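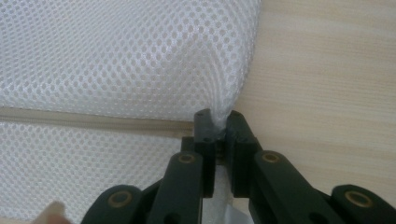
The Long Road to a Decent Pillow

Enville has one main street, a grain elevator and a brick building behind the post office where people have been making bedding, on and off, for most of a century. The current tenant is Lidell, a pillow maker that moved in after a mattress company moved out. The sign is small and the parking lot is gravel. Most of what leaves through the loading door is white.

Nima Akbari runs the place. He came to pillows from a job selling office chairs, and he says the two trades have more in common than people think. In both, the customer presses the thing with one hand in a store and decides in a few seconds whether to spend money on it. Then the customer takes it home and uses it for hours at a time, in a position nobody tried out in the store.

"The hand test tells you how it feels to a hand," Akbari says. "Your head weighs a lot more than that, and it stays put."

A pillow has one main job, to fill the space between the head and the mattress so that the neck stays more or less in line with the rest of the spine. How much space there is depends on the sleeper. A person with broad shoulders who sleeps on one side needs a tall, firm pillow. A person who sleeps face down needs very little, and some do better with none. Back sleepers fall in the middle. The mattress matters too. A soft one lets the shoulder sink, and the space gets smaller.

The trade calls the height of a pillow its loft. Lidell sells its main model, the Lomero, in three lofts, the tallest of them 7 inches before anyone lies on it. Akbari would like to sell more lofts than that. Stores don't want them. Every extra size takes up shelf room, and a pillow takes up a great deal of shelf room for what it costs.

What goes inside

People have filled pillows with nearly anything soft they had too much of. Straw and corn husks were common on farms. Buckwheat hulls are still used in many homes in Japan and have a following in the United States. Feathers and down were for people with geese or with money. Horsehair went into furniture and sometimes into bolsters, the long round pillows that lay across the head of the bed.

Each has its faults. Hulls rustle. Feathers poke through thin cloth and slowly collapse, so the pillow has to be shaken back into shape. Down is light and comfortable, but it flattens under a heavy head. Polyester fiber, now the most common fill in cheaper pillows, is easy to wash and costs little. It tends to gather into lumps after enough nights, and once it has, there isn't much to be done about it.

Foam changed the business. Latex came first, then the slow, dense material sold as memory foam. Foam holds its height, and for many people with sore necks that settles the question. The common complaint is heat. A solid block of foam lets little air through, and the side against the face warms up and stays warm.

The usual answers are to cut the foam into small pieces, to punch channels through it, or to change the cover. Lidell has done all three at different times. The first Lomero was a solid block. Akbari keeps one on a shelf in his office and admits it sold better than the second version, which was shredded and which he thinks was the better pillow.

"People unpacked it and it looked lumpy," he says. "They sent it back without sleeping on it. We got 500 of them back in the first spring."

The cover question

Helju Ķēniņš joined the company as a pattern cutter and now handles most of the product design. She works at a long table near the back windows, and by three in the afternoon in winter she needs the lamps on. She spends more time on covers than on fill. Fill, she says, can be bought from a catalog. A cover has to be worked out.

For a long time a pillow cover had to do one thing, which was keep the feathers in. That took a tightly woven cotton called ticking, often striped, sometimes rubbed with wax or soap on the inside to close up the weave. Ticking is strong and it is still made. It also holds back air almost as well as it holds back feathers.

With foam there are no quills to worry about, so the cloth can be more open. Spacer mesh is one of the fabrics that took advantage of this. It is knitted as two faces joined by a layer of fine threads standing between them, so that the cloth has some thickness of its own and air can move sideways through the gap. It turned up in shoes and backpacks before it reached the bedroom. It springs back when squeezed and it dries fast.

It is also a nuisance to sew. The thickness pushes up against the presser foot, the layers creep, and a seam that looks straight on the machine can come off it with a wave. Ķēniņš went through a good many samples before she had a corner she was willing to put her name to. Her notebook from that period has a running tally inside the back cover. The last number in it is 1378, and it refers to hours, although she says she stopped writing them down for a while in the middle.

The zipper took another stretch of work. A removable cover can be washed, and a customer who can wash a pillow cover keeps the pillow longer. But a zipper is stiff and the cloth on either side of it is not. Put it on the face of the pillow and the sleeper feels it. Put it too near a corner and it puckers. Ķēniņš settled on a side seam for the Lomero and uses a plain coil zipper with a small pull.

The cheaper line, the Lill, has no zipper at all. Its cover is sewn shut. Akbari argued for that decision and Ķēniņš argued against it, and they both still bring it up.

How long it lasts

Ask a pillow company how often to buy a new pillow and the answer will suit the pillow company. The honest range is wide. Polyester can be worn out within a couple of years. A good down pillow that has been cleaned and aired may outlast its owner's interest in it. Foam is somewhere between, depending on how dense it was to begin with.

An easy check for fiber and feather pillows is to fold them in half and let go. A pillow with some life left opens up again. One that stays folded has finished. The test doesn't work on foam, which nearly always opens. With foam, look for a dip that is still there in the evening, or for a surface that has started to crumble when the cover comes off.

Washing is where most pillows are ruined. Solid foam should never go in a machine, because it soaks up water, gets heavy and tears. Wash the cover and wipe the foam with a damp cloth. Down can be washed in a large machine with mild soap, but it must then be dried all the way through on low heat, and this takes far longer than people allow. Pulling it out of the dryer when the outside feels done leaves a damp core, and a damp core will smell. Mesh covers should be zipped closed before they go in so the teeth don't catch on the knit, and they do better on a line than in a hot dryer.

A pillow protector under the pillowcase helps with every kind. Change the pillowcase weekly, the protector monthly.

Trying one out

Akbari's advice to shoppers is mostly about patience. Lie down on the pillow in the position you fall asleep in, with your shoes off, on a mattress like your own if the store has one. Ask someone to look at you from the side. If your chin tips toward your chest, the pillow is too high. If your head drops back, it is too low. Side sleepers should have their nose in line with the middle of the chest.

After that, give it time. A neck that has spent years on a flat pillow will complain about a good one for several nights. Lidell lets customers return a Lomero for up to 6 weeks, and Akbari says most of the returns come in the first few days, before anyone can know much.

Ķēniņš has been working since April on a lower version for people who sleep face down. There are four of them on her table in various states, two with covers. She takes one home at a time. Her husband sleeps on his back and has been no help with it, so she has asked the man who drives the delivery truck.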